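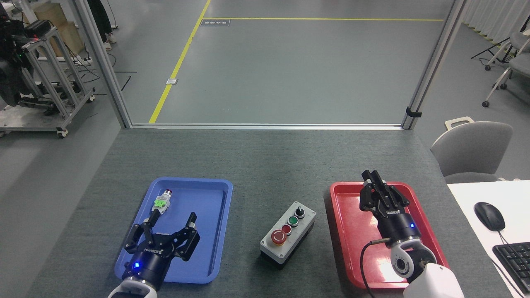

June
By Kgomotso Moodley

Trays have changed my life, and I'm only half joking. I used to be a drawer person. Everything went in the drawer — batteries, seed packets, the spare key to Mum's, a bulb that may or may not have worked — and then one evening the drawer wouldn't open at all and I had to get at it with a butter knife.

So I've spent the past few weeks sorting the back bedroom, 23 years of bits, and I did it with two trays on the table. One for "keep", one for "no idea". Anything still in the second one after three evenings went to the swap shelf at Masilela (they're open till 5 now, by the way, and they'd love more jam jars!).

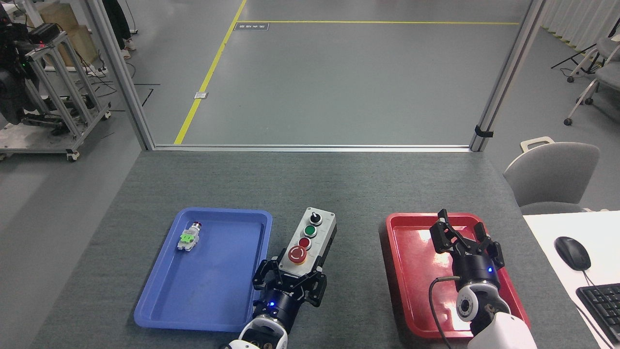 Blue tray, red tray.

My one tip is don't start with photographs. I did, and lost a whole afternoon to my cousin's wedding and a caravan holiday I'd completely forgotten. Start with cables. You won't get weepy over a cable.

Next month I'm tackling the shed, so if you have any old shelving going spare, do shout.

Comments

Jarlath Ó Flaithearta: I have eight biscuit tins of screws and I'm keeping every one of them.

Divard: Do Masilela take curtains?

Kgomotso Moodley: They do, Divard, but wash them first please!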